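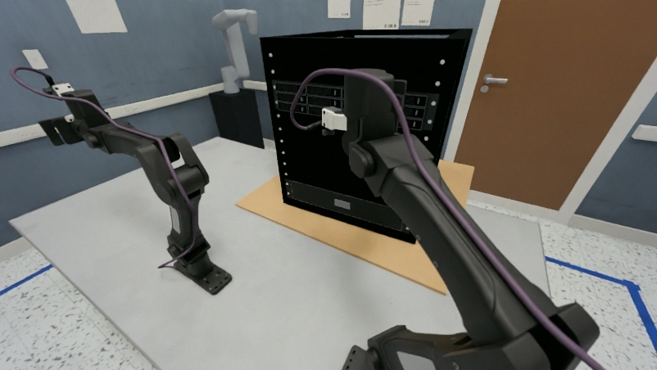
**Sunita Alcantara**
*Research engineer, simulation and robot learning*

I've spent most of February plugging in cables that don't exist, and I'm having a lovely time!

The project is called Trurnoreck, and the question is simple enough to ask: if you teach a pair of arms to do a fiddly plugging job entirely in simulation, how much of it survives on real hardware? We picked a server rack as the target (lots of ports, very little room, connectors that hate being a few millimetres off).

My first go was to copy every detail of the lab, right down to the door handle and the paper on the wall. Pretty, but the policy learned to lean on the view. So now we shuffle the lighting and the rack position on every run, and nudge the grip on the white connector a bit too – that last one made the biggest difference by far.

We trained on 162 demonstrations, which felt stingy, and kept 2 rack positions back for testing. It copes with one of them nicely. The other still gives it trouble, mostly at the final push, where the connector tilts and jams against the edge of the port.

The cables are my real headache. Ours are purple and loop all over the arms, and simulating them properly slows everything to a crawl. Bateo, our physics add-on, has a cheaper cable model I want to try next, so I'm off to read the manual with a large tea.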